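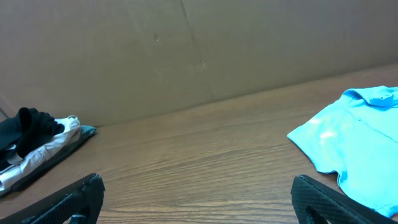 How to Fold a Pile of T-Shirts on a Table

A bed works, but a table is easier on your back and the fabric stays where you put it. Clear the whole top first and wipe it down.

1. Put the unfolded clothes in a heap at the back left corner. Leave the middle free.

2. Take one shirt and lay it face down with the collar away from you. Smooth it from the collar toward the hem with flat hands.

3. Fold one side in to the middle of the shoulder and turn the sleeve back on itself. Do the same on the other side.

4. Bring the hem up to just below the collar, then fold in half again.

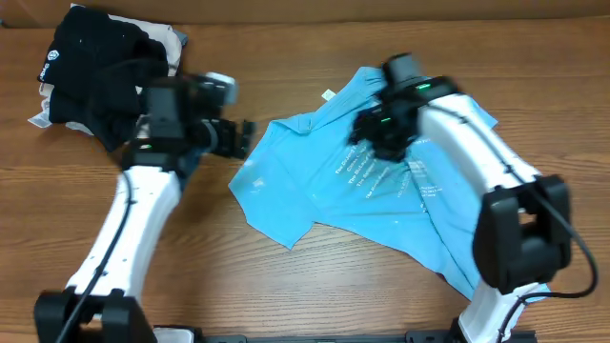

Do shirts with printing on the front need to be folded differently?

Use the same steps, but keep the first folds loose and don't press down on the lettering. Heavy prints can stick to themselves in a hot closet in August.

5. Polo shirts get buttoned at the top before you start. The collar should lie flat or it will crease in the drawer.

6. Stack dark and light shirts separately, heaviest at the bottom.
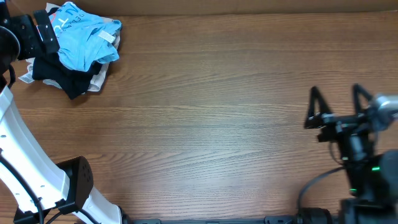

If a shirt is badly wrinkled, shake it out hard by the shoulders and let it lie flat for 5 minutes before folding. Anything that still looks rough goes on a hanger. I leave dress shirts out of this completely and iron them on another day.

Contact: Adelmo Testa | © Hollgate Home Pages | Back to top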